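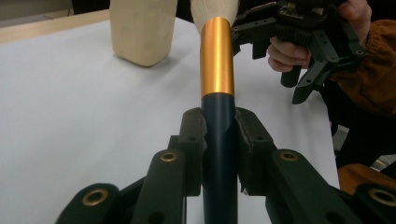 Carrier 3 Brush Set, Farnmont Beauty
Reviewed by Tsehay Alemneh

I do my own face most mornings and other people's a few times a year, mainly cousins getting married. For a long time I used whatever brushes came to hand, plus one good powder brush I bought in my twenties that finally lost its head over the winter. The Carrier set was meant to replace that one and clear out the rest of the drawer.

The set has three brushes: a large powder brush, a medium cheek brush and a small flat one for concealer. They come in a cardboard sleeve with no case. I would have paid a bit more for a roll, but the sleeve holds up if you only travel now and then.

Powder brush first. Loose powder goes on evenly and there is enough spring in the hair to buff out a heavy patch without scratching. I have dry cheeks from November on and most cheap brushes catch on the flaky bits. This one doesn't. It does hold a lot of product, so tap it off before it gets near your face. I went to work the first day looking like I'd been baking.

The cheek brush is the weak one. It is too dense for a pigmented blush and puts all the colour down where you first touch. With a sheer cream it behaves better, and I have ended up using it for bronzer along the jaw. If you like a strong flush you might get on with it. Magdalini, who edits these pages and wears more blush than I do, took it home for two weeks and liked it more than I did.

The concealer brush is fine. It is a small flat brush and it covers a blemish. The hair is a touch long, so I hold it lower down than I would like.

Washing

I washed all three once a week with a bar of unscented soap and lukewarm water, squeezed them out in a towel and dried them flat with the heads over the edge of the bench. The powder brush shed four or five hairs at the first wash and a couple at the second, then stopped. The other two lost nothing I noticed. Drying time is long for the powder brush. Washed at eight at night, it was still damp in the middle at seven the next morning, so do it on a night when you can spare it the following day.

I also tried the Camau solid cleanser, because people keep writing in about it. It took old foundation out of the concealer brush faster than soap did. On the powder brush it left a slight coating that needed an extra rinse, and I went back to the soap.

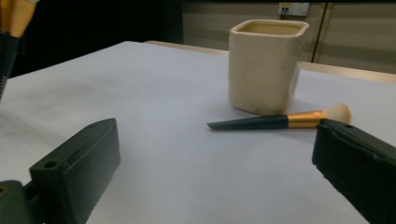 Issue 679

Storage is where I have changed my habits. Brushes standing in a cup on the bathroom counter pick up dust and hairspray, and in my flat the counter is beside the shower. I moved mine to a shelf in the bedroom and they stay noticeably cleaner between washes. If you do keep them upright, put them away only once they are fully dry, or water runs down into the glue. That is how my old powder brush went.

Compared with the Fokotden

The obvious rival is the Fokotden powder brush, sold on its own. I have had one since last spring. It is softer than the Carrier, and for a very light dusting of setting powder I still reach for it. It is also floppy. Trying to press powder under the eyes with it is like using a feather duster, and after a dozen washes the head has spread and won't come back to shape. The Carrier has kept its shape so far, though it has had fewer washes.

The Fokotden has the better handle. It is shorter, with more weight toward the bottom, and it suits a small hand. The Carrier is long enough that I knocked it on the mirror more than once when leaning in. Working on someone else, the length is welcome — you can stand back a little and see what you are doing.

Is it worth buying as a set? If you need a powder brush and can use the other two, yes. If you already own a cheek brush you like, wait and see whether Farnmont sells the powder brush singly. I wrote to ask and was told it was under consideration.

Good: powder brush, very little shedding, holds its shape
Less good: dense cheek brush, slow drying, no case
Would I buy it again: yes, for the powder brush

Next issue: Magdalini Mitsotakis-Vlachou on eyelash curlers, including the one that pinched.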